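Abro hilo sobre el bote de kétchup de peluche, que ya me lo habéis mandado tres personas distintas con el mismo «lo necesitas». Spoiler: no lo necesito. 1/7

La tienda, Costside, lo vende como «textil decorativo para cocina». Es un peluche. Rojo tomate, con forma de bote y una etiqueta en el pecho. Si lo pones al lado de los fogones en un mes huele a sofrito. 2/7

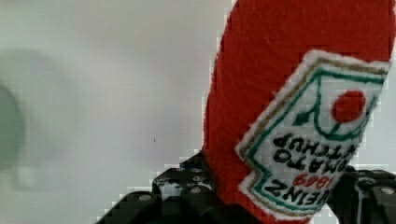
Tomate en rojo y vid en verde, letras negras. El rojo ya con bolitas.

Lo de las bolitas es lo que me mosquea. En la ficha pone «tejido antipilling» y yo las veo sin gafas. Ficha de producto y producto, dos géneros literarios – el primero, fantasía. 3/7

La etiqueta se la concedo. Tiene su pico, su borde blanco peludo, su línea verde por dentro. Alguien se lo ha currado más que la mayoría de botes de verdad. 4/7

Agathe Sabatier me contesta que a su sobrino le encanta y que lo lava a 90 grados sin problema. Agathe, a 90 grados no se lava ni un trapo. Quiero fotos del después. 5/7

También me dicen que tiene 972 reseñas buenas. Me he leído unas cuantas y media docena repiten «suave y divertido, ideal regalo». Qué casualidad de gente tan parecida – en fin. 6/7

¿Que si lo voy a devolver? El envío de vuelta lo pago yo, así que de momento va al estante de las especias. Lejos del aceite. Seguiré informando si pierde más pelo. 7/7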